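Stekus two-arm teleoperation kit: bench review

Tested over a month of desk-object sorting
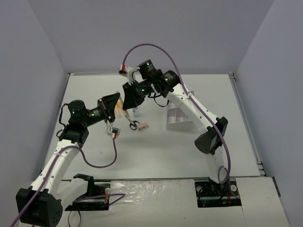

The kit is sold as a complete station for recording two-handed demonstrations: two follower arms, two hand-held leaders, a control box and the Drason recording software. We paid 3000 for ours, without the table. Telma Garrido and I assembled it on a Monday and had the first usable recording at the end of the afternoon. The mechanical work went quickly. Most of the time was spent on calibration.

Task used for the review

The operator sorts small desk items into a compartmented tray. Scissors, an eraser-sized block and a small bottle make a good mix, as each needs a different grip. Scissors lie flat and want a low, nearly vertical approach. The bottle tips if the fingers close off center. Anything soft shows up an operator who squeezes too hard.

Leaders

Each leader has the same joint layout as its follower, so there is no mapping to learn. Florian Deschamps, new to teleoperation, was placing the block reliably after 10 minutes. The trigger is the weak part. Its travel is short and most of the closing happens in the last third, which makes a gentle grip difficult. Stekus supplies a configuration file with an adjustable trigger curve. Set it to linear before recording anything you intend to keep.

There is no force feedback. The operator judges contact by eye, and with both grippers working close together one arm tends to hide what the other is doing. Sitting slightly to one side helped. Monique Masson preferred to stand.

Followers

Tracking is good at moderate speed. Fast wrist rotations lag visibly and then overshoot – a problem if your operators are impatient. Repeatability was fine for sorting. I would not choose these arms for inserting connectors.

Check the cable slack before the first session. A run that is comfortable in the rest pose can pull tight at full reach, and the manual covers this in one sentence. Leave a loop at the wrist and another at the base, then move each arm by hand through its whole range with the power off.

Hand guiding

The second teaching mode releases the motors so the arm can be pushed directly. It works for one arm. With two, a single person cannot steer both wrists and operate the grippers, and the operator's hands end up in the camera view. We used it for setting start poses and nothing else.

Software

Drason records joint positions, gripper state and video with a shared clock. Start, stop and discard are on a foot pedal, and discard is the one you will use most. Of our first 13 recordings we kept 2. The rest had dropped objects or long hesitations. Trimming works well. Labeling does not: the text field clears itself whenever the preview window is resized. Lộc Đặng reported this in December and it is still present in the current version.

Verdict

Good value for tabletop work with light objects, provided someone on the team is willing to edit configuration files. Buy spare gripper fingers with the kit, as shipping them separately is slow.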